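Why Is Bottled Tea Brown, and Other Questions About a Bottle

Dultgate Young Readers: Everyday Things
Words by Maja Sadowski. Experiments checked by Igor Gajewski.

A bottle of cold tea is an ordinary thing. You can find one in most shops, and you may have one at home. This page is about the drink, the bottle, the cap and the fridge. There is something to try at the end, and a list of words.

What is in the bottle?

Tea is made from the leaves of a plant called Camellia sinensis. It is an evergreen bush, and if nobody cuts it back it grows into a small tree. Tea farmers keep it short so that they can reach the top leaves. People in China were already drinking tea 2,000 years ago.

Green tea and black tea come from the same kind of plant. The difference is in what happens after picking. For green tea, the leaves are heated soon afterwards, and this keeps them green. For black tea, the leaves are rolled and left in the air for a while before they are dried. They turn brown, in much the same way that a bite mark in an apple turns brown.

When you put tea leaves in water, some of what is in the leaves moves out into the water. This is called infusing. It happens quickly in hot water and slowly in cold water. Part of what moves out is the colour, and part of it is the taste.

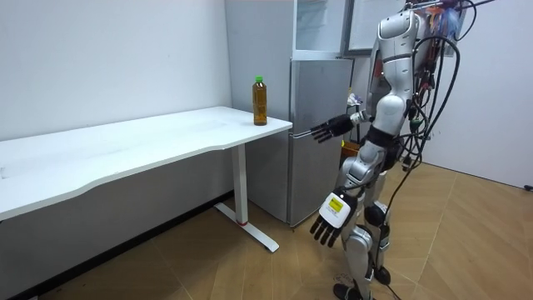 Tea in a clear bottle at the corner of a long white desk, with a tall silver fridge behind.

Why can you see through it?

Milk is white and you cannot see through it. Tea without milk is brown, but light can still get through. The word for this sort of yellow-brown is amber. Amber is also the name of a hard material that started out as sticky resin from trees, millions of years ago.

Light from a lamp or the sun looks white, but it is a mixture of colours. When it goes through tea, the tea soaks up a lot of the blue part. More of the yellow, orange and red parts come out of the other side, and those are the parts that reach your eyes.

The more tea the light has to go through, the darker it looks. Pour a little into a white saucer and it is pale. Pour the same tea into a tall glass and look down from the top, and it is much browner. It is still the same tea.

Milk is different because it is full of tiny drops of fat and other tiny bits. They bounce the light about in all directions, so it cannot travel straight through.

What is the bottle made of?

Most clear drinks bottles are made of a plastic called PET. The letters stand for polyethylene terephthalate, which you do not need to remember. PET is light and strong, and it does not smash when you drop it as glass can.

A PET bottle starts out looking like a thick test tube with a finished screw top. This is called a preform. In the factory the preform is warmed until it is soft, and then it is put inside a mould. A rod stretches it and air is blown in. The plastic swells up like a balloon until it touches the mould, and then it cools and goes hard. The part with the screw thread is not stretched at all. That is why the neck of a bottle feels thick and stiff, while the sides are thin enough to squeeze.

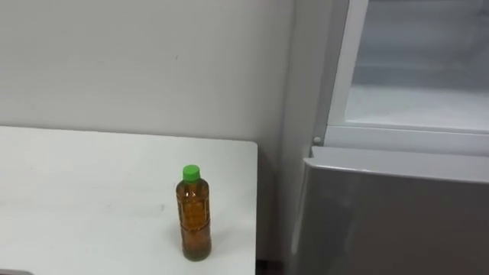
The sides of this bottle have ridges and go in slightly, and the neck is narrower than the rest.

What are the ridges for?

Take a sheet of paper and hold it by one edge. It flops over. Now fold it backwards and forwards like a fan, and hold it again with the folds pointing away from you. It stays out much better, although it is the same paper.

Ridges in a plastic bottle do the same job as the folds. They make a thin wall stiffer. The factory can then use less plastic, and the bottle keeps its shape in your hand. Ridges also give your fingers something to grip. So does a waist, where a bottle goes in a little at the middle.

Some drinks are put into the bottle hot. As they cool down they take up less room, and this pulls the sides inwards. The bottle has to be shaped so that it can bend a bit without crumpling.

How does a screw cap work?

Look at the neck of a bottle when the cap is off. You will see a raised line that goes round it in a slope. This is the thread. There is another one on the inside of the cap. When you turn the cap clockwise, one thread slides along the other and the cap moves down. Turn it the other way and it moves up again.

A thread is really a ramp wrapped round in a circle. Walking up a long gentle ramp is easier than climbing straight up a wall, and in the same way a gentle turn of your hand presses the cap down very firmly. The cap then stops tea getting out and germs getting in.

The little bumps or lines round the outside of many caps are there for grip. Try opening one with wet hands and then with dry hands -- you will soon feel why grip matters.

Why do we put drinks in the fridge?

A fridge does not make cold. It takes heat away from the inside and lets it out at the back or underneath. If you put a warm bottle in, heat moves out of the tea and into the cold air of the fridge, until both are at the same temperature.

Germs grow more slowly when they are cold. A sealed bottle can often stand in a cupboard for months, but once it has been opened it should go in the fridge. Read the label to find out how soon it should be finished.

Try it: hot water tea and cold water tea

You will need 2 clear glasses or jars, 2 tea bags of the same kind, and a grown-up to pour the warm water.

Fill one jar with cold water and the other with warm water.
Put a tea bag in each at the same moment. Do not stir.
Look after one minute, and again after five.
Put the cold jar in the fridge and look once more before bedtime.

Draw what you see each time. Colour in the water as well as you can, and write the time next to each drawing.

Words on this page

Amber: a yellow-brown colour.
Infuse: to soak something in water so that its taste and colour come out.
Mould: a hollow shape used for making things.
Preform: the small, thick tube that a plastic bottle is blown from.
Thread: the sloping line that goes round a screw or a bottle neck.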